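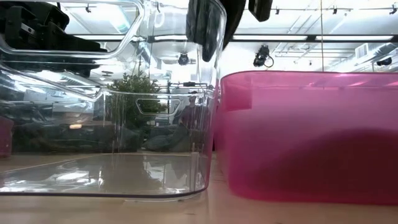
Attachment 1: bench at Horkwood, clear bin on the left, pink bin on the right, gripper over the gap.

Ticket: Gripper drifts left near the clear bin during remote demonstrations
Site: Horkwood
Equipment: Driserard arm, Pan remote control software
Status: Open, waiting on Laststead

Hi all, and thanks for getting back to us so quickly last time. Sorry in advance for the length of this one, but I'd sooner give you too much than have you chasing me for details.

We're recording bin-to-bin transfers by remote control, pink to clear, and the target for March is 1,000 good demonstrations. The trouble starts when the operator brings the gripper across to the clear bin. With the hand controller held still, the fingers keep creeping left towards the rim – only a little, but enough that a careful operator corrects for it, and then the correction ends up in the recording. I'd hate for the arm to learn our wobble as part of the job!

What we've tried so far:

9:40 am. Restarted Pan and re-zeroed the hand controller. Fine for the first few runs, then the creep came back.

10:15 am. Swapped to the spare controller. Same behaviour, so I'm fairly comfortable ruling that out.

11:05 am. Dropped the motion scaling from 70 to 51. The creep is slower and a good deal easier to live with, but it's still there.

1:30 pm. Switched to guiding the arm by hand over the same path. No drift at all, and the joint readings held beautifully when we let go. That makes me think the arm itself is healthy and the trouble is somewhere on the remote side.

2:20 pm. Went back through the morning's recordings and flagged 18 where the correction is plain to see. They're set aside, not deleted, in case your analysts would like them.

One thought, and please tell me if I'm barking up the wrong tree. The clear bin picks up a lot of glare from the ceiling lights, and Pan's rim assist is switched on in our profile. Could it be finding an edge in the reflections and nudging the gripper towards it? We haven't seen any creep over the pink bin. I haven't turned the assist off yet as it's locked in the site profile and I didn't want to fiddle without your blessing.

Could you please:
- unlock rim assist for Horkwood so we can run a comparison
- let us know whether the flagged demonstrations can be trimmed or need redoing
- confirm that hand-guided and remote recordings can sit in the same set

We'll carry on with hand guiding in the meantime. It's slower going and a bit hard on the shoulders, but the recordings are lovely and smooth. Logs from both controllers are in the shared folder, and I'm at the bench until 5 pm if you'd like to watch a run live.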